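Forum > Bin picking > Grippers and tooling
14 replies · 700 views

temska_user
We compare two grippers on a KUKA arm for mixed parts in a metal bin: suction from Mikum and two fingers from Dafis. After 3,000 picks with each one I prefer the suction. The fingers need space beside the part, and near the wall there is often none. Cadi Parry, who works with me, does not agree.
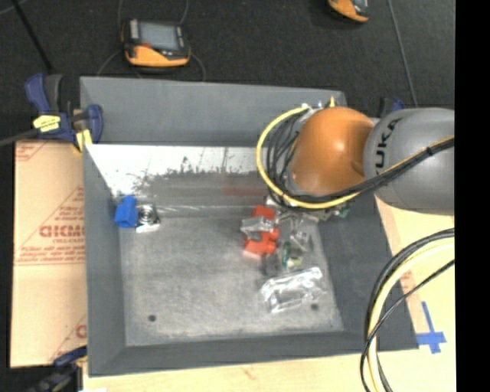
My second question is about the cable. When the wrist turns more than half a turn, the cable pulls and the controller stops with a torque error. Do you limit the last axis in software, or do you make the loop longer?

gwion_t
Limit the axis first. A longer loop will catch on the bin wall sooner or later. I also don't accept your result for suction. Which cup do you use? On crinkled bags ours lost the vacuum all the time.

temska_user
The soft one with bellows, 13 mm. With bags it is not perfect, I admit. I count a second try as a success, maybe this is not fair.

cadi_parry
It is not fair :) If we count only first tries, the fingers win on bags and on small blocks. Suction wins only for flat faces.

evov_fan
Why not both on one flange? We did it in January.

gwion_t
Weight, and then you have a bigger tool to bring into the corners. @temska_user please post the numbers again with first tries only. 2,000 picks would be enough for me.

temska_user
OK, I will separate them. The axis limit is now set to 170 degrees each side and I will write if the error comes back.

Tags: end effectors, cable routing, KUKA
Share (2)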